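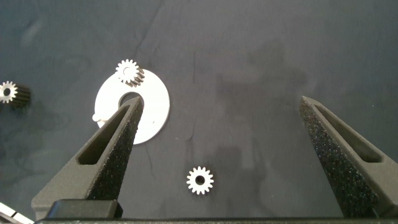
Slide 1. Small metal gears and a flat white disc on dark gray fabric.

Talk notes, Trukance Hobby Fair, Mar 27, 2026
Slot is 30 minutes including questions. Keep water on the LEFT side of the lectern this time.

Leave the title slide up while people find seats. Start the Perano playing before I say anything, fully wound, lid open. Let it get through the tune once. It's quiet, so hold the mic down near the box and don't talk over it!

Opening

Hi everybody, thanks for coming in out of the sunshine. What you just heard is a Perano table music box, and I paid more for the parking than I did for the box. It was at the bottom of a carton of table linens at a yard sale and it didn't play a note. I took it home thinking I'd have it going by supper. I had it going by January.

So this is a talk about music boxes, the ordinary wind-up kind that sat on your grandmother's dresser, and how you can fix one at home without wrecking it. I'm an amateur. I've wrecked a few. I'll tell you about those too, because I learned more from them and they make better stories.

(Ask: who has one at home that doesn't play? Wait for hands. There are always more than I expect.)

Slide 2. The parts

Go slow here. Hold up the loose movement and point to things on it.

The spring is in the round housing at one end. You wind it, it wants to unwind, and everything else in the box is there to let it do that slowly. Next to it is the cylinder, with the little pins sticking out. Every pin is a note. Then the comb, which is the steel piece with the teeth. Long teeth are low notes, short teeth are high ones. A pin comes around, lifts the tip of a tooth, lets go, and you get your note. And down at the far end is the governor, a little fan that spins like crazy and keeps the whole thing from running off at top speed.

Say the next part twice. The spring is the dangerous one. If there's any wind left in it and you take out the governor or the gears leading to it, the cylinder takes off all at once. That's called a run. It snaps pins, it breaks comb teeth, and it can hurt your fingers. It takes a second or less and it sounds like somebody dropped a drawer of forks.

I did this to my second box. It was a Moura, a really nice one with a fruitwood lid, and I was talking on the phone while I worked on it. There's still a tooth in my living room rug somewhere.

So: let the spring all the way down before you touch a screw. Let it play itself out. If it's stuck and won't play out, that's the one you take to somebody who does it for a living. I mean it. I still take those in.

Slide 3. Why won't it play?

Most of the boxes people hand me aren't broken. They're dirty. Somebody oiled them, bless them, with whatever was under the sink, and the oil went to glue. Cooking oil is the worst. I had one that smelled like french fries.

Things I check, in this order:
Is it wound? (Laugh if you like. I drove across the county for that one.)
Is the stop lever actually moving when the lid opens?
Can I see fluff in the fan?
Does the fan turn if I blow on it gently through a straw?
Is the oil brown?

The straw trick is my favorite thing in this whole talk. You want a puff, like cooling soup. If the fan gives a twitch and then the tune comes in for a few notes and dies, you've got a dirty governor and probably nothing worse. Do the puff demo with the small box. It worked at home last night. If it doesn't work up here, move along.

Slide 4. Cleaning

Keep this practical, people like to write it down.

Take pictures with your phone before every single step. Then lay the parts out in the order they came off, on a cloth, so that nothing rolls. I use an old pillowcase on a cookie sheet with a rim. When something drops (and it will) you hear it hit the metal and you know it didn't go on the floor.

Put screws back in the holes they came out of whenever you can. They look the same and they aren't.

Don't dunk the cylinder. I can't stress that enough. Some of the older ones have a kind of cement inside that holds the pins steady, and a soak or a lot of heat can do it real harm. Soft brush, a little at a time, and stop when you're bored, because bored is when I start pushing on things.

The comb gets a soft brush too, always going from the base toward the tips. Look underneath. On the low teeth you'll often find tiny dampers, little bits of wire or feather or plastic depending on the age of the box. They stop the tooth from buzzing when the pin comes up to it. If your box squawks or chirps, it's nearly always a damper that's bent or missing. Replacing them is fiddly, fiddly work. I bought a head magnifier for it and my family won't be seen with me.

Oil: tiny drop, pivots only, real clock oil. If you can see the drop from where you're sitting, it's too much. No oil on the comb.

Slide 5. Where to look for parts

I buy most of mine from Skondora. They're mail order, they answer letters, and they pack things properly. If you write to them, give the movement number if there is one. It's usually stamped on the bedplate. Mine says 3235 on the Perano, and that one number saved me weeks of measuring. The Moura was 1201, and for that they had a comb but no governor, so I ended up buying another dead Moura to get one. That's how you wind up with a shelf of dead music boxes. Start with one box, you'll have a shelf by Christmas.

Junk shops are fine too, but listen before you pay. Wind it a turn or so, no more. Count the silences. A gap that comes around in the same place every time is a broken pin, and you can live with one of those. If one note never plays at all, that's a comb tooth, and that's a bigger job.

(If time is short, skip from here to the last slide.)

Slide 6. The case

I know some of you are woodworkers and you've been waiting for this. The case is half the sound. Lift the movement out and play it in your hand, then set it down on the table. Do this live! The difference is huge and people always gasp a little. A loose case screw will make a good box sound like it's got a bee in it, so snug those up before you blame the comb.

Please don't strip the finish. Wipe it with a damp cloth, dry it, put a bit of wax on and leave it alone. The one I sanded looks brand new and I can't stand to look at it. And if there's a paper tune card under the lid, don't wipe that at all. Some have the name of whoever got it as a gift in pencil, and I always like finding those.

Slide 7. Your turn

I've put 2 movements on the side table that you can handle. Both are let down, so they're safe, no spring tension. Screwdrivers are in the mug. Please put them back in the mug, I lost my good one in the fall.

If you brought a box with you, I'm happy to listen to it and tell you what I think, but I won't open it today. The lighting in here isn't good enough and I'd rather you left with all your screws.

Questions people usually ask:

What's it worth? I don't know. Less than you hope, most of the time.

Can I change the tune? Not on a pinned cylinder, no. There are paper strip boxes where you punch your own holes and they're great fun for kids.

Should I leave it wound? I let mine run down before they go back on the shelf. People argue about it.

Wind the Perano again before I step off, and get the mug back.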